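Rendering dark marble - veins too sharp at low roughness?

rsemwal
Mon 15 November
Working on a countertop material for a kitchen set. Base is dark brown with pale veins. Test render:

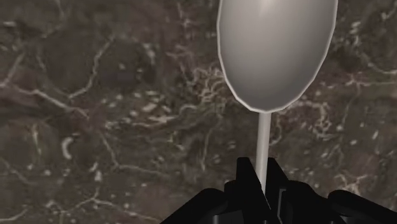 Spoon against the brown marble, current settings.

The veins alias when I drop roughness. Texture is 2K. Would 4K help?

pheywood
Resolution is rarely the cause. Check whether the vein mask also drives roughness. If it does, blur the mask and leave color alone.

abensaid
Disagree. 2K stretched over a full counter is thin. Go to 4K first, then touch the mask.

pheywood
He has no idea of the UV scale and neither do you. Post the texel density.

rsemwal
32 px per cm. The mask does drive roughness - I had forgotten that.

kalaoui
Then it's the mask. Also check mipmaps on it. Altlow turns them off for grayscale maps on import.

abensaid
At 32 I'd still go up for close shots.

rsemwal
Mipmaps were off. Turned them on, blurred the mask by 2 px, flicker is gone. Staying at 2K for now.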